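Sponges, and where they go

I buy kitchen sponges in bulk now, and this post is mostly a record of how I store them, in case I forget and do it the old way again.

For years I bought them in twos at the small grocery on the corner in Skestivville. They cost too much that way, and I always ran out when there was a roasting pan to deal with. In October I finally ordered a carton from Skurkar, the restaurant supply place by the rail yard. It came to 94 sponges, a mix of round and rectangular. I had meant to order only the rectangular ones but checked the wrong line on the form, and I decided to keep the lot.

The carton was too big for the cabinet under the sink. It sat in the hallway for a while and I walked around it. Then I cleared the second shelf in the pantry, where the canning jars used to be, and put in two Jellow bins with lids. Round sponges go on the left, rectangular on the right. I have not labeled the bins and don't plan to. The shelf is 18 inches deep, so the bins sit one behind the other only if I turn them sideways — I leave them side by side.

The sorting question was the wrapping. A sponge in plastic takes up more room than a bare one, and the plastic is slippery, so a stack of them slides. A bare sponge packs tight but picks up dust and pantry smells. I keep cumin on the shelf above, and I would rather not wash a glass with it.

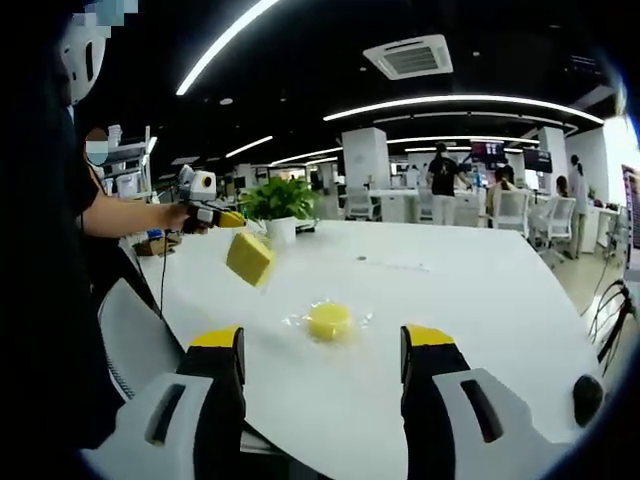

Czarnecka

The round yellow one in its clear plastic shows the trouble with the wrapping. The sheet crinkles and stands out around the sponge, and that adds up over a whole bin. The rectangular yellow one is the shape I reach for on most days. It gets into the corners of a baking dish, and it stands on its long edge behind the faucet to dry.

What I settled on is simple. Anything with its plastic on stays that way until I need it, and I press the air out with my palm before it goes in the bin. Anything bare goes into a zip bag, six to a bag. The bags stand up like files and I can pull one without disturbing the rest.

A new sponge comes out every other week. The old one gets a corner snipped off and moves to the bucket for floors and the bathtub. When a second corner would need to go, it gets thrown out instead. The snipped corner is the only marking system I have ever kept up with.

The round ones turned out better than I expected for glasses and mugs. They fit the hand, and they turn easily inside a jar. They are poor for flat pans. I keep one of each at the sink now, in the same dish, a plain ceramic one with a ridge down the middle so the water runs off.

Next is the drawer with the dish towels. I have already pulled everything out onto the bed, so it will have to be done by tonight.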